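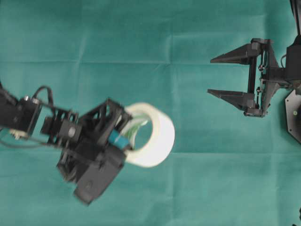
Nathalie Sandhu, contributing editor, household materials

21 April 2023

Search articles Go Clear

White tape (household)

White tape is a loose name for any pale adhesive strip sold wound on a ring-shaped core. The name describes a color and very little else. Masking tape, cloth tape, paper packing tape and several kinds of plastic tape are all sold in white, and a roll taken out of its wrapper can be hard to place by eye. Guides that claim to identify a tape from its shade alone should be read with caution.

Construction

A roll has a backing, a layer of adhesive and a core. The core is most often cardboard and may be printed on the inside with stripes, a maker's name or nothing at all. Some sellers treat the printing as a grade mark. There is no general rule behind this, and green stripes from one supplier need not mean what green stripes mean from another. The Toreton catalog listed 2 core colors for what seems to have been the same tape.

The rim of a roll is often yellower than its face. This is commonly put down to age, though adhesive seen edge-on can look yellow on a new roll too. A yellowish rim is weak evidence of anything.

Unwinding

Tape is drawn off by holding the roll and pulling the free end away from it. Household manuals disagree on the proper angle, and the Prorkden handbook gives 25 degrees without saying how the figure was reached.
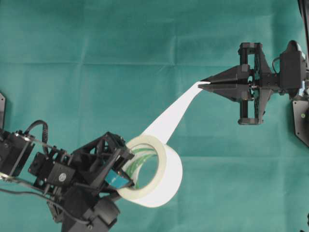
A slow, even pull is usually recommended, and this advice at least is easy to check at home. Jerking the strip can stretch a plastic backing or tear a paper one. Whether it also weakens the bond, as is often repeated, depends on the tape, and the claim is rarely given with a source.

Long strips curl and stick to themselves. Working in lengths of up to 15 inches is a common suggestion. People wrapping large boxes ignore it, with no obvious harm.

Work surface

Many craft books call for a cloth under the work to protect the table. A cloth does guard against scratches, but it also creases, sheds lint and can lift with the tape if the sticky side touches it. Ross, a short manual of home repairs, prefers a bare board. Aten, a later manual, recommends cloth and offers no argument for the change. A smooth fabric pulled flat is probably a fair compromise.

Storage

Rolls are generally kept on their sides in a cool drawer. The popular tip of freezing a roll to revive it has been passed around for years with little testing. In February this entry carried a list of 4 revival methods; it was removed for lack of sources.

See also: Adhesive; Masking tape; Parcel wrapping

This site uses cookies to remember your reading preferences. Accept Manage settings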